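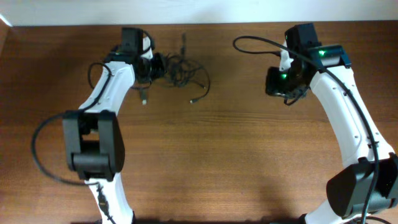

According to one reader of our February survey, the first thing she wanted to know was whether we think a friendship can be repaired after two years of silence, and whether we would say so plainly if we thought it could not. The short answer to both parts is yes, in some cases. The longer answer is most of what Rovix publishes.

About Rovix

Rovix is a small publisher of written guides and survey reports on adult friendship. We cover friendships that have lapsed, friendships between colleagues, friendships between neighbours, and the practical side of keeping in touch when people move, marry, change shifts or have children. We do not cover dating, and we refer questions on it elsewhere.

The company began as a mailing list attached to a reading group in Neagu Street. Members of the group sent in accounts of friendships that had gone quiet, and other members replied with what they had tried. After a while the same questions came round often enough that it made sense to sort the replies and print them. The first printed guide, Getting Back in Touch, ran to 80 pages and is still available in its third edition.

What we publish

Guides. There are nine guides in print. Each deals with one situation and is revised when the replies from readers show that a section is out of date or unclear. The chapter on group chats, for example, has been rewritten twice.

Survey reports. Once a year we send a questionnaire to subscribers who have agreed to receive it. The most recent report, Lapsed Friends, is based on 391 completed forms. The questions and the blank form are printed at the back of each report, so that readers can judge the wording for themselves.

The Zisden letters. Zisden is our correspondence page. Readers write in with a question, an editor shortens it, and replies from other readers are printed in the next issue. Names are removed before anything goes to the printer.
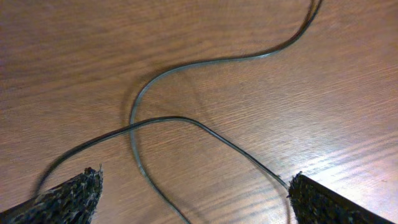

Letters should be no longer than 200 words. Longer ones are accepted but will be cut, and we do not send proofs before printing. A letter can be withdrawn at any time up to the copy date, which is given on the inside cover of each issue.

How we work

Every guide is drafted by one writer and read by two editors. One editor checks the sources. The other reads only for sense and marks any advice that could not be followed by a person with little spare time or money. Where published research is used, the reference is given in full. Where a statement rests on readers' letters alone, the text says so.

Our survey respondents choose to take part. They are likely to be more interested in the subject than most people, and the figures should not be read as a picture of the whole population. We report totals and do not break them down by town, as the groups would be too small to be useful - and in a few cases small enough for a person to be recognised.

We do not offer counselling. The editors are not therapists and cannot reply privately about a particular friendship. A list of support services is kept on the Contacts page.

Money and ownership

Rovix is owned by the people who work for it. Income comes from subscriptions, sales of the guides and a small number of workplace licences. We carry no advertising. Libraries may order single copies at the subscriber rate.

Jirilard

Jirilard is our reminder service, open to all subscribers at no extra charge. You enter the people you would like to keep up with and how often, and it sends a plain email when the interval has passed. It does not read your messages or contact anyone on your behalf. Entries are deleted when an account is closed.

Reminders go out on Saturday morning by default. The day can be changed under Settings.

Getting in touch

Questions about orders and subscriptions should go to the orders desk, with the order number in the subject line. Corrections to a guide or report should go to the editors, giving the title, edition and page. Corrections that are accepted appear on the Errata page and in the next printing.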